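## 4. Trust between lenders and borrowers on Kuvside

When we first started talking with people who use Kuvside, the neighborhood lending site at the center of this study, we expected to hear mostly about price. What we heard about, again and again, was whether a stranger would really bring the thing back. Of the 1556 loans in our records, 306 were for musical equipment (stands, cases, small amplifiers and the like), and these turned out to be a very good place to look at trust, as the items are cheap enough to lend freely and still dear to the people who own them.
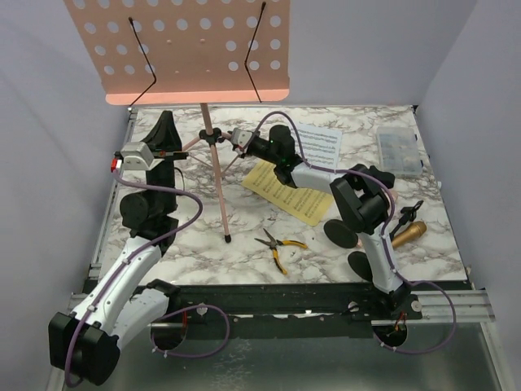 ### 4.1 What members look at before they say yes

Noguchi's earlier work on Tosberg, a much smaller site, suggested that members read written reviews first and star ratings second. Our interviews mostly agree with that, though with a good deal more variety than we had hoped for when we drew up the coding sheet! Several lenders told us they skipped both and went straight to the borrower's profile text, looking for a street they knew or a shared hobby. One lender, a retired piano teacher in Tehrani, said she would "lend to anybody who writes a full sentence," and we have come to think of this as a fairly sensible rule, given how little else a new member has to show.

New members are, of course, the hard case. A person with no history can't earn reviews without a first loan, and can't easily get a first loan without reviews. Fastia deals with this by asking two existing members to vouch for each newcomer. Kuvside leaves it to the lenders, and in our sample the typical newcomer sent some 7 requests before one was accepted.

Music stands were a common first loan, and lenders described them as an easy thing to part with for a week or so.

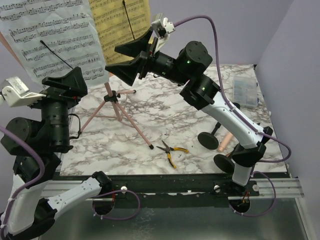
*Figure 5. A rose-pink music stand with white and yellow sheet music.*

We return to vouching in the next section, where we compare the two sites more closely and ask whether a mixed approach might suit a town with only a few hundred active members.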